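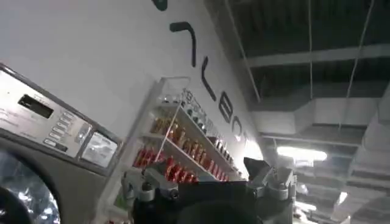
Skalo Laundry > Attendant Guide > Section 2: Washers and Dryers

Last updated: 19/09/2025

2.1 Before you start a wash

Tkachenko's original booklet describes this as a one-button process. Allow more time than that.

1. Check pockets. The booklet leaves this to the customer. Do it anyway.
2. Load the drum loosely. The "full load" line in the booklet is optimistic, and a packed drum comes out with dry patches in the middle.
3. Close the door and pull on it once. A click is no proof that it has latched.
4. Pick a cycle with the buttons on the sloped panel. If the display stays dark, wait 10 seconds before pressing anything again.
5. Pay only after the cycle you want is showing.

NOTE: "Quick" means lightly soiled shirts. It will not clean towels, whatever the Cleltano leaflet says.

2.2 Drying

1. Empty the basket into the dryer a few items at a time, shaking out sheets.
2. Look over the drum and the door rim for socks left from the last load.
3. Check the slotted grille at the bottom of the drum. Wipe off any lint you find. The Andon service sheet calls for this once a week, which may suit a machine that gets little use. Ours do not qualify.
4. Swing the door shut. Keep sleeves and drawstrings clear of the rim.
5. Start the cycle and feel the clothes at the end. We have not found the automatic dryness setting reliable with jeans.

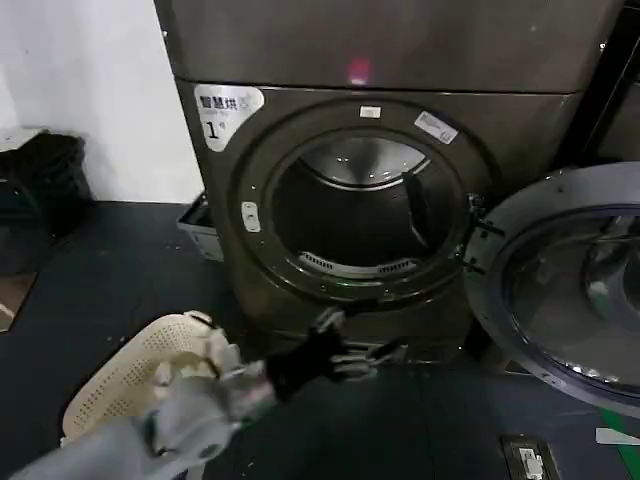

Fig. 2. Dryer with the door open and the drum grille at the bottom.

CAUTION: Do not reach into the drum until it has stopped turning. Metal zippers and buttons may be hot.

CAUTION: Do not stand a basket where the door has to swing, or lean on an open door.

2.3 If the dryer will not start

Open and close the door firmly, then try once more. If that fails, write down fault code 2328 if it appears and leave the machine off. The booklet suggests repeated restarts. We tried that in August and would not recommend it.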